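Relatório intercalar de execução
Projeto Riseck – Separação de resíduos em contexto doméstico
Entidade financiadora: Fundação Killska
Data: 13 de outubro

1. Atividades realizadas

No período em análise prosseguiram as sessões de triagem de resíduos de mesa, realizadas em cozinhas de habitação no bairro de Grumau. Das 600 famílias convidadas, 200 formalizaram a adesão e 42 receberam já a primeira sessão, que incide sobre embalagens de consumo corrente: latas de bebida, sacos de aperitivos, invólucros amarrotados e redes de espuma para fruta. Cada sessão parte dos resíduos dispostos sobre a mesa, com o caixote do lixo ao lado.
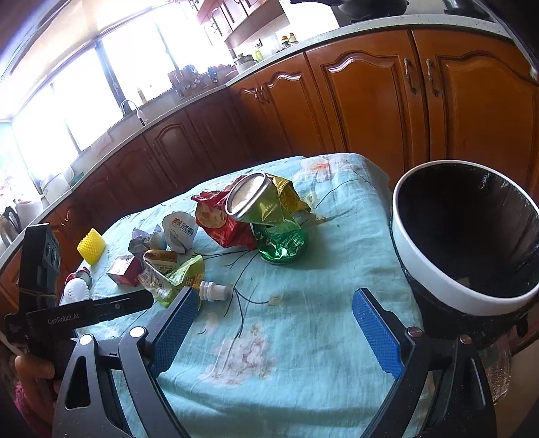

2. Dificuldades identificadas

As embalagens compostas continuam a suscitar o maior número de dúvidas. É o caso das bolsas flexíveis com bico de plástico, que os participantes tendem a colocar ora no lixo indiferenciado, ora nas embalagens. A caixa de cartão e a lata de bebida são encaminhadas sem hesitação na maioria das casas.
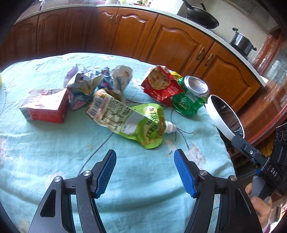
A coordenadora, Hülya Keskin, propôs por isso a revisão do folheto de apoio, com uma secção própria para bolsas e invólucros metalizados. A impressão foi adjudicada à gráfica Başaran, sem alteração do orçamento aprovado.

3. Próximos passos

Encontram-se agendadas mais sete sessões. O relatório final será entregue em fevereiro, acompanhado dos mapas de despesa e dos questionários preenchidos pelas famílias.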